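We use cookies to remember your language and your reading position. Accept all | Settings

Lumeo Shelf Label System: Set-up Guide for Shops
Section 4: Placing and pairing the labels
Updated February, by the Lumeo documentation desk, Dredcombe

Before you begin this section, the base station must be mounted and its light must be steady green (Section 3). If the light is still blinking, please wait. Labels which are paired during blinking will lose their price after the next restart, and you will have to do them again.

You need the labels, the rail clips, the pairing key and the printed shelf plan. One base station can serve up to 2,000 labels. For a small shop, with 600 labels or fewer, one person can do the work of this section in one evening after closing.

4.1 Attaching the clips

1. Wipe the front edge of the shelf with a dry cloth. Do not use window cleaner, it leaves a film and the adhesive does not hold on it.

2. Start with the lowest shelf. The low labels are read from above, so they need the tilted clip (marked T on the back). All other shelves take the flat clip (marked F).

3. Press the clip to the shelf edge and hold it for 30 seconds. 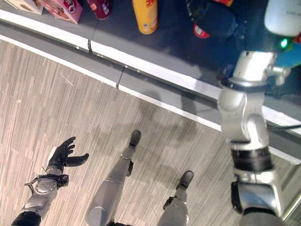

Fig. 4-1. Low shelf with products, viewed from above.

4. Leave at least 84 mm between the centers of two neighboring clips. If they are closer, the labels will touch each other and it is difficult to take one out without the other.

Note: On shelves with a rounded edge the adhesive clip is not suitable. Order the screw clip from your dealer.

4.2 Pairing

5. Open the Lemma program on the shop computer and choose Labels, then Add. The program shows a list of your shelves as you entered them in Section 2.

6. Select one shelf. Do not select the whole shop, even if the program offers this. The order of the labels can become mixed, and the program will not warn you.

7. Hold the pairing key against the left corner of the first label until the display shows a black square. Release the key. The square changes to a number, and the same number appears in Lemma.

8. Scan the barcode of the product and push the label into its clip. You should hear a click. Continue to the right with the next label.

CAUTION: Do not open the label housing. The battery is glued in and can be damaged by a tool. Return used labels to the collection point in Prondholm, or to your dealer.

9. When one shelf is complete, press Save before you go to the next one. Lemma does not save by itself in this version.

4.3 Working position

A large part of this work is done near the floor, and also at the shop computer. Please observe the following.

10. For the low shelves, kneel on a mat or sit on a low stool. Keep the aisle closed to customers until you are finished.

11. For the work at the computer, adjust the chair first, so that both feet stand flat. Do not put your fingers under the seat while somebody is sitting on it.
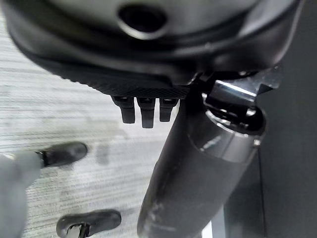

4.4 Checking the prices

12. In Lemma choose Test, then Show All. Every paired label displays its price in large figures for a short time. Walk along the shelves and compare with your plan.

13. If a label stays white, take it out, repeat step 7 and put it back. If it stays white also the second time, the label is faulty.

14. If a label shows the price of its neighbor, do not exchange the labels by hand. Use Swap in the program, otherwise the stock list will be wrong.

The first full price update starts at night by itself. Do not switch off the base station before it is finished. Continue with Section 5, Promotions and Colors.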